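Software engineer (perception + grasp planning), Tralten

Small team, need someone soon. Ideally starting in January, sooner if you can get out of your notice.

What we do: software for picking things up in ordinary homes. Recordings come in from hand-held grippers, we turn them into trajectories, train on them, then run the result on an arm in our Pesley workshop. The arm works. The bit between recording and training is a mess and that's the job.

You'd be taking over:
– the pose tracking pipeline (C++ core, Python round it, too many config files)
– time sync between camera and finger width. currently drifts, we know
– Ververidis, our in-house replay and labelling tool. Needs a proper timeline view and an undo
– grasp checks before an episode goes into the training set

Last batch was 3,387 episodes and 219 of them got thrown out by the tracker. We think more than 40 of those were fine. Finding out why would be your first week or two.

Hard cases at the moment are kitchen and dining stuff: bowls, shiny metal, clear plastic over patterned cloth. The tracker likes texture and doesnt like glare.

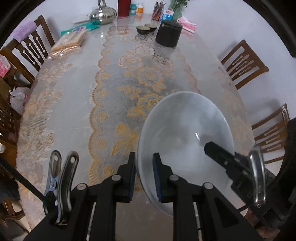

You should be happy in C++ and Python, know your way round SLAM or visual odometry, and be able to read someone else's code without rewriting it on day one. ROS 2 useful. Degree not needed, show us something you built.

Contract is 18 months to begin with, likely to be extended. Hybrid, two days a week in Pesley, Monday is the one day we all come in. Occasional trips to the Sastwood site for testing.

To apply: CV and a link to some code, short note on a bug you're proud of fixing. No cover letter pls. One call, one paid half-day task, then a yes or no – we will reply to everbody.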